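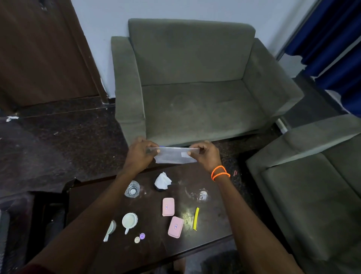
*Fig. 1. Coffee table with a drinking glass and small items on the top.*

## Unit 4: Planning a narrow hallway

Course tutor: Boglárka Oláh

Last time we finished living rooms. Hallways follow the same method, but the walking route comes first and the furniture has to fit what is left.

### Measuring

Draw the plan at 1:20. Mark the following before you place any furniture:

- door swings, drawn as full arcs
- radiators, sockets and the meter cupboard
- skirting depth on both sides
- the height of the light switches

Measure the width at both ends and in the middle. Walls in older houses are seldom parallel, and you must work from the smallest figure.

### The Vesville flat

We will use the same flat for all the exercises in this unit. The hallway is 3,440 mm long, with the front door at one short end and the kitchen at the other. The bathroom door opens inwards, so its swing doesn't affect the plan. The ceiling drops to 2,940 mm past the bathroom.

The owner, Rimantas Liepiņa, wants space for coats, shoes and post. He doesn't want anything fixed to the kitchen end wall.

### Storage

Coats on hangers need a deep cupboard. If there isn't room for one, use hooks on a rail and allow for the bulk of winter coats when you draw them. Shoes can go in tip-out cabinets, which are much shallower. Check that the flap can open fully with someone standing in front of it.

A bench is useful near the front door, though many hallways are too tight for one. A fold-down seat is acceptable if you show it both open and closed.

### Lighting

One central pendant leaves the ends dark. Put at least two fittings on the plan and a switch at each end. Mirrors go on the long wall, away from the coat hooks.

### For next session

1. Finish the plan and one long elevation.
2. Price the storage from the Wekmont or Ovanero list.
3. Read the handout by Raquel Salgado on wall finishes.

The exercise is marked out of 40.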